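October. Velside training laboratory, bench 5. Entry by Mercy Temba.

The afternoon was given to closure of a short horizontal incision with interrupted stitches. Zerrin Aksoy operated and Younes Ouali kept the times. The first knot was retied once, the tails having been left too long. The tails are now to be trimmed before the next bite is taken.

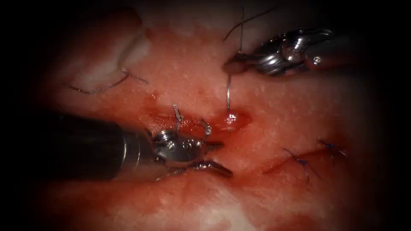
Entry of the needle at the right-hand end of a wound remains the step on which trainees differ most. Fouad Nasr asks that the point be presented square to the surface and that the wrist be turned through the full curve, without pulling. Total time for the closure was 277 seconds, against 184 for the same exercise on the Pallix pad.

Suture stock is low and a further box has been requested from Nimri. Taha Belhaj will check the needle holders before the next session. Timing sheets are in the bench folder.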